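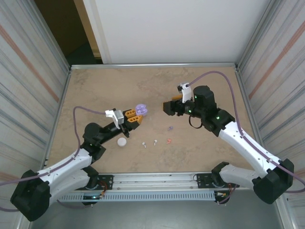

What has to be in place before anyone starts a two-arm session?
A signed start sheet, a clear reach zone on both sides, and one named person at the stop button who has no other job until the arms are parked. Those three points are in the Lutura bench rules, section 1, and the group voted to leave them just as they are.

Bench Practice Group – Minutes
Meeting held 2018-09-28, Lacroix Building, upstairs room
Chair: Albane Vidal
Also attending: bench operators, two people from the Ilano maintenance team, the Drullero training desk (by phone)

1. Opening and last minutes

The chair opened by thanking everyone for the comments on the draft. There were far more than last time, and she was delighted, because most of them came from people who run the benches every day. The last minutes were accepted with one fix: "hold" in item 4 should read "pause." The two words mean different things in our rules and we want to keep it that way.

2. Handovers between arms

This was the long item, and a really good one. The present rule says that the giving arm opens only after the receiving arm has closed. It doesn't say how long to wait between the two. Operators have been using whatever feels right, and the settings on the benches have drifted apart.

Maintenance had gone through the logs for 181 handover runs and found that short waits and dropped pieces tend to go together. They suggested a fixed wait of 600 milliseconds after the receiving fingers report closed. The training desk asked if that would slow new operators down. The feeling in the room was that it would help them, as they would have one number to learn and could stop guessing.

Agreed: 600 milliseconds becomes the standard wait on all Lutura benches. Anyone who wants a shorter one writes it on the start sheet and gets a second signature.

There was also a lively talk on approach speed. Some would like a single limit for both arms, others want the receiving arm slower than the giving arm. Both sides made a strong case. Left open until we have tried each way on the same task.

3. Cables

Section 3 of the rules gets a new paragraph. Every cable that moves with a wrist must be checked through the full turn of the joint, by hand, with power off, before the first run of the day. Slack loops are fine if they stay clear of the fingers of both arms at every point of the turn. If a loop touches, it gets re-clipped and the check starts again from the beginning.

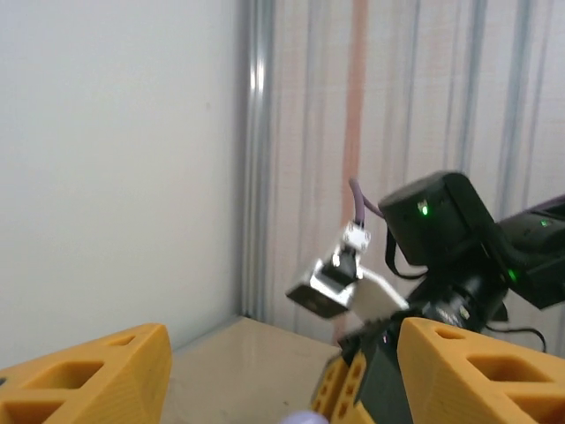

Lutura bench, wrist view, with the second arm at right and its cables.

Ilano maintenance offered to write a one-page guide to clipping, with drawings, and this was warmly taken up. One operator asked that the guide use the same joint names as the start sheet – noted, and yes please.

4. What goes on the tabletop

Short item. Loose pieces may stay on the table during a run if they are part of the task. Tools, pens and cups may not. The old wording said "unneeded items," and people read that in very different ways. New wording adopted as above.

5. Stop button drill

The drill is now every 10 working days for each operator. The training desk reported that 19 operators have done it under the new sheet and that the feedback has been great. Several asked for a version where the stop comes in the middle of a handover, with a piece held by both arms. The chair loved this idea. Drullero will draft it and bring it to the group before it goes on the training list.

Question from the floor: after a stop, who may open the fingers by hand? Answer for the record: the person at the button, once power is off at the bench and they have said so out loud.

6. Actions

Albane Vidal – update sections 2, 3 and 4 and send them round for a read
Ilano maintenance – clipping guide, first draft; set the handover wait on all benches
Drullero training desk – mid-handover stop drill
All operators – send in start sheets with any shorter wait already in use, so they can be signed or dropped

7. Any other business

A request for a bigger print size on the start sheet. Agreed at once.

The approach speed question comes back in January, together with the trial results. Meeting closed at noon.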